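Unit 9: Setting Up and Maintaining a Two-Arm Kitchen Cell
Sondwood Technical Institute - School of Applied Automation
Handout for the April block

Purpose of this unit

Students will set up the Clarard two-arm cell in the teaching kitchen, carry out the routine inspection of its grippers and cabling, and return the cell to service after a minor repair. The unit assumes that the safety induction has been completed. Anyone who has missed the induction may observe from behind the marked line but may not enter the working area of the arms.

9.1 Fingers and wrist camera

The gripper fingers are the parts of the cell that wear first. They meet packaging, door edges and shelving throughout a session, and the tips lose their shape well before the drive shows any fault. Inspect both fingers at the start of each session with the arm held and the gripper fully open. Run a clean cloth from the root of each finger to the tip, then look for scuffing, splits and uneven edges.

The wrist camera is used for a second check. Open the camera view at the operator station and confirm that both fingers appear in it and that the gap between them is clear of dirt or glare. Residue on a fingertip is often easier to see in this view than by eye.

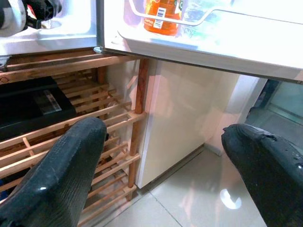 Figure 1. Wrist camera view with the fingers apart, near the open refrigerator door. Note the worn edge on the right fingertip.

Light scuffing is acceptable. Replace a finger when the worn area reaches the gripping face or when the two tips no longer meet squarely. Fingers are replaced in pairs. The Bunell service sheet sets an upper limit of 3,000 grip cycles for a pair, whatever its appearance, and the cycle counter must be reset when the new pair is fitted. Record the change in the cell log with the counter reading before the reset.

9.2 Cable routing and slack

Each arm carries a cable along the outside to the wrist. The cable must have enough slack to let the wrist turn through its full range, and not so much that the loop can catch on a handle, a shelf or the other arm. A loop that looks tidy in the rest position may pull tight when the arm is raised, so slack is always judged with the arm extended.

Procedure:

1. Place the cell in manual mode at 5 per cent speed.
2. Move the left arm to the refrigerator position and stop.
3. Check the cable from the wrist block back to the base. It should hang freely and should not rub on the joint rings.
4. Turn the wrist slowly to each limit. Stop at once if the cable tightens.
5. Repeat for the right arm.
6. Move both arms together to the refrigerator position and confirm that neither loop reaches the other arm.

The last step is the one most often left out. Two cables that are each correct alone can still cross when the arms work side by side in a narrow opening. Repeat it with a package in the gripper, as the held item changes the clearance in front of the shelf.
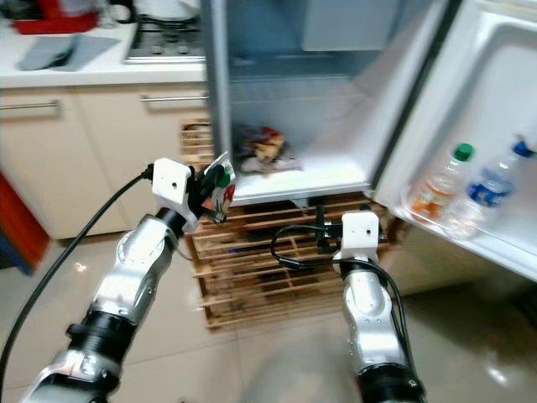 Wang asked whether the slack could be set once and then fixed permanently with ties, so that the check would not be needed at every session. The answer given in class was that ties may be used near the base, where the cable moves very little, but never between the last joint and the wrist block. A tie in that region transfers the strain to the connector, and a damaged connector takes the cell out of use for far longer than the check does.

Where a cable jacket is cut or flattened, do not tape it. Power down, tag the arm and report the fault.

9.3 Joint rings and screws

The black rings between the arm segments are inspected for cracks and trapped grit. Wipe them with a dry cloth only. Solvents are not permitted on the rings or on the white wrist parts.

Screws at the elbow and wrist are checked with the torque driver kept in the cell drawer. Use the value printed on the service sheet and do not tighten by feel. If a screw turns before the driver clicks, mark it in the log and check the same screw again at the end of the session. A screw found loose at both checks is to be removed, cleaned and refitted by the supervising instructor.

9.4 Counter check with both arms

Once the fingers, cables and screws have been passed, the cell is tested at the counter. The test object is an ordinary carton standing upright within reach of both grippers. A carton is suitable because it dents easily and so shows when the closing force has been set too high.

Set the closing force to 70 per cent of the normal working value for the first approach. Bring both arms in slowly from their own sides and stop before either finger makes contact. At this point compare the height of the two grippers by eye and then on the operator screen. A difference between the two readings usually means that one arm was not homed correctly, and homing must be repeated before the test goes on. 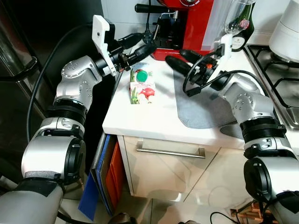
If the heights agree, close one gripper on the carton, lift it clear of the counter, hold it briefly and set it down again. Open the gripper, withdraw that arm and repeat with the other. The arms are not to hold the carton together during this test. Examine the carton after each lift for creases along the edges - a crease on one side only points to a finger that is seated unevenly.

Glass items must be kept outside the path of both arms during the test. The path is to be traced at low speed before the first lift.

9.5 Return to service

The cell may be returned to service when the log shows a pass for each of the four checks. An entry reading "OK" without a counter value or torque reading will not be accepted. The log is reviewed on Monday before the first class.

Preparation for the next unit

Read the homing section of the Clarard manual and bring a completed copy of the cable check sheet.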